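Wondar Finger Kit for Tabletop Arm Cells

Replacement fingers, pads and screws for two-finger grippers on Mthembu tabletop arms. The kit fits cells with one arm or several, and the bench does not have to be cleared to fit it.

What's in the box
Two pairs of black fingers, tapered at the tip
22 mounting screws
One hex key
One bowl-stacking check card

Fitting the fingers
1. Park the arm and switch off power at the cell – the stop button alone is not enough.
2. Take off the old fingers and wipe the mounting faces with a dry cloth.
3. Start all the screws by hand, then tighten them in pairs.
4. Power up and look through the wrist camera. Both fingertips should be in view with a gap between them. 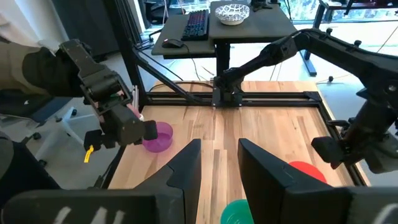 5. Close the gripper slowly. If one tip leads the other, loosen that finger and reseat it.

Running the bowl check
Plastic bowls are a good test piece because a thin rim shows up a crooked finger quickly. Set the bowls out on the table with space between them and use a different color for each, so the log is easy to read. Start with the arm above the first bowl. Keep cables clear of the gripper through its full travel.

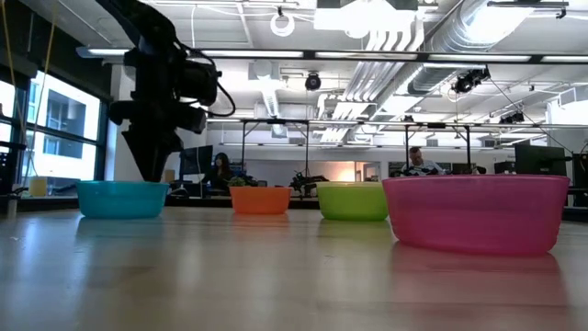 Do I need to recalibrate the arm after changing fingers?
Only the gripper zero. The joint settings stay as they are unless the wrist was also removed.

The check is done when the bowls are nested in one stack and both grippers are back up and clear of it. Look at the rims from the side. They should be close to level, with each bowl seated in the one below. 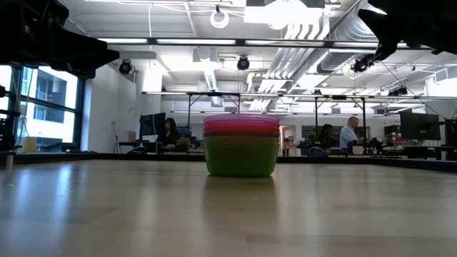

Repeat the check 25 times before putting the cell back to work. If a bowl tips or sticks, inspect the pads first. Worn pads can be changed without taking the fingers off.

Upkeep
Wipe the pads daily. Check screws every 300 hours.

Order code: Plornov 83
Ships from: Mandirden
Page updated: Mar 25, 2018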